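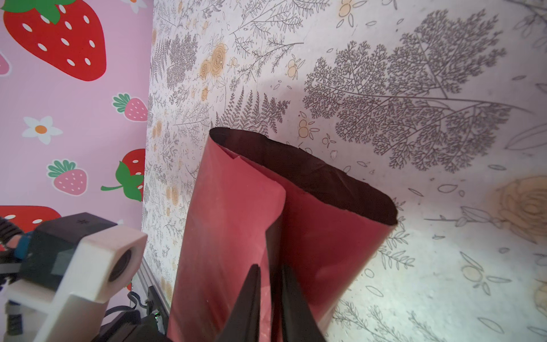 Why does a sheet of soft film need a chapter to itself when rigid packaging has already been covered?

The shape of a film package depends on how it is held, filled and closed, so the rules given for boxes and trays in the earlier chapters do not carry over. A carton has six faces whether it is full or empty. A bag has a front, a back and a set of edges, and everything else about its form is the result of load and handling.

Chapter 7
Flexible Sheets, Sleeves and Bags

7.1 Scope

This chapter deals with thin, flexible materials used to wrap, line or contain goods: plastic film, coated sheet, thin rubber sheet, and the sleeves and bags made from them. Paper sacks are treated in Chapter 8. Woven bags are mentioned only where their closures resemble those of film bags.

The reader should already be familiar with the terms for thickness and basis weight introduced in Chapter 2. Section 7.4 uses the fold notation from the appendix.

7.2 Terms

Web. A continuous length of film before it is cut.

Sheet. A cut piece of web with four free edges.

Sleeve. A sheet formed into a tube and open at both ends. The tube may be sealed along its length, or merely overlapped and held by hand or by a band.

Bag. A sleeve closed at one end. The closed end is called the bottom, even when the bag is stored or hung with that end upward.

Overlap. The width over which one edge of a sleeve lies on the other. An unsealed overlap slides under load, and the diameter of the sleeve changes with it.

Crease. A sharp line left by folding. A wrinkle is shallower and generally disappears when the film is pulled flat. A crease generally does not.

7.3 Behavior of a Rolled Sheet

A sheet rolled into a tube is stiffer along its length than the same sheet lying flat. This is why a rolled mat will stand on end while a flat one folds over. The gain in stiffness depends on the roll staying round. Once the wall is pinched, the tube bends at that point, and any load above it is carried by the crease.

Three quantities govern the result: the thickness of the sheet, the diameter of the roll and the width of the overlap. A tight roll with a wide overlap stands well but is slow to open. A loose roll opens quickly and is better suited to lining a container, where the wall of the container will hold the sheet in place. The bench exercises at the end of the chapter use sheets cut to a length of 30 inches, rolled with an overlap of 2 inches.

The free edge at the top of a rolled sheet seldom lies level. Sheets stored on a core keep some of the curl of the core, and the outer layers relax at a different rate from the inner ones. Warming the sheet to room temperature before use reduces the effect. Trimming the edge after rolling does not, and it leaves the sheet out of square.

7.4 Behavior of a Bag

A bag hung by its open end takes a different shape from a bag resting on a surface. When it hangs, the contents and the weight of the film draw the side walls together and slack collects near the bottom. When it rests, the bottom spreads and the slack moves up toward the mouth. Marks, labels and closing tape should be placed with the working position in mind — a strip applied across slack film will lift at the edges as soon as the film is drawn tight.

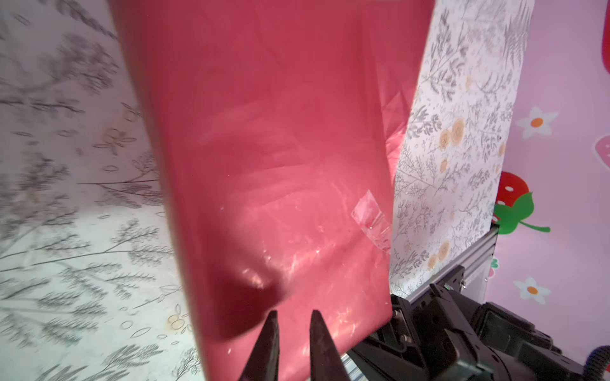
Hrubý, in the handling notes prepared for the Vamville packing course, objects that the strip is usually blamed for a fault in the film: smooth the panel first, the notes say, press from the center outward, and ordinary clear tape will hold on most glossy bags. The advice is sound for flat panels. It is less useful near a gathered end, where the panel cannot be smoothed without moving the slack somewhere else.

The Hornudby trials compared both methods on 16 bags of a single film grade, listed by the supplier as Rurkex 907. The bags were taped before filling and again after filling. Tape applied after filling stayed flat on nearly all of them. The results are tabulated in Section 7.6, together with the filling weights.

7.5 Surface Finish

Glossy film shows every wrinkle, as each small change in slope reflects light in a different direction. Matte film hides wrinkles but shows scuffs and dust more readily. Neither finish is a guide to strength. Inspect glossy film under diffuse light, and matte film under a lamp set low and to one side.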